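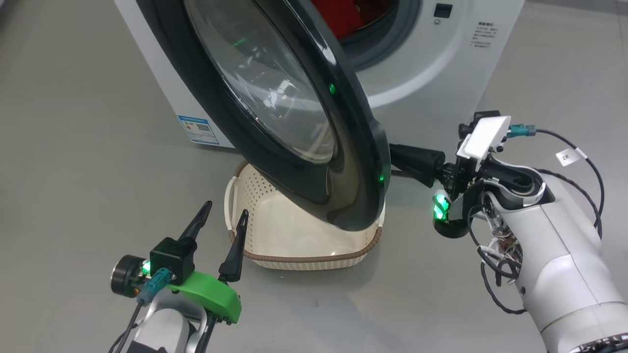

When I moved to Iststead, my landlord gave me a key, a parking card and a sheet of paper with the rules of the building. The sheet had 9 rules and I learned them all, the way I used to learn English verbs. Rule four said no noise after ten in the evening. For the first two years I closed my kitchen cupboards at night with two hands.

I want to write about quiet, and who has to keep it.

In Pulska, where I grew up, the walls were thin and we knew everything. We knew which family was learning the accordion and which family should stop. My mother knocked on the heating pipe with a spoon if the people upstairs were too loud, and they knocked back, and this was a whole conversation. It was not always friendly. But a complaint went from one kitchen to another kitchen, and the next morning you met the same person at the bread shop and you had to say good day.

In Iststead we do it with an app. The company that manages our building, Prundevis, introduced it in September. You choose the kind of noise from a menu, you choose the floor, and you press send. The other person receives a message that a neighbor has reported a concern. There is no name in it. I received one such message, for "footsteps," at seven in the evening. I had been walking from the table to the sink.

I must admit that the message worked. I bought a rug. I put felt under the chairs. But I also started to look at my neighbors differently in the elevator. Was it the lady with the bicycle? Was it the young couple with the baby, which cries every night and which I never reported? I became polite in a cold way, and I think they noticed it, and maybe they thought that I was the one who sends the messages.

My friends tell me that the app protects people who are afraid to knock on a door. I accept this. There are doors I would not knock on either. A woman living alone under a man who shouts should not have to go upstairs with a spoon in her hand. For her the app is a good thing and I would not want to take it away.

But most noise is not shouting. Most of it is a person who drops a pan, or moves a bed, or has a telephone call with a deaf uncle. I wonder if we have begun to treat these sounds as a kind of damage, for which somebody must be responsible. The rent here is high, and I understand that a person who pays so much wants to have silence included. Still, there are 100 apartments in our building. I do not see how so many families can live one on top of another and never be heard.

Last winter the heating broke for two days. People stood in the stairwell in their coats and talked until late, far past ten. I learned that the man from the third floor repairs clocks and that the couple's baby is called Gezer, like the grandfather's village. A woman brought tea in a big pot. I did not hear that anybody sent a report about it. When the heating came back, we all went inside and the stairs were quiet again, and I was a little sorry.

I would like a small change only. Before the app sends a complaint, it could ask one question: have you spoken to this neighbor? A person could still answer no and press send. But some people would perhaps stop for a moment and put on their shoes.

Since that winter I say good evening first, also to the lady with the bicycle. The baby still cries. I know his name now, and it bothers me less, although the sound is exactly as loud as before.

14 January 2023

2 comments
100 shares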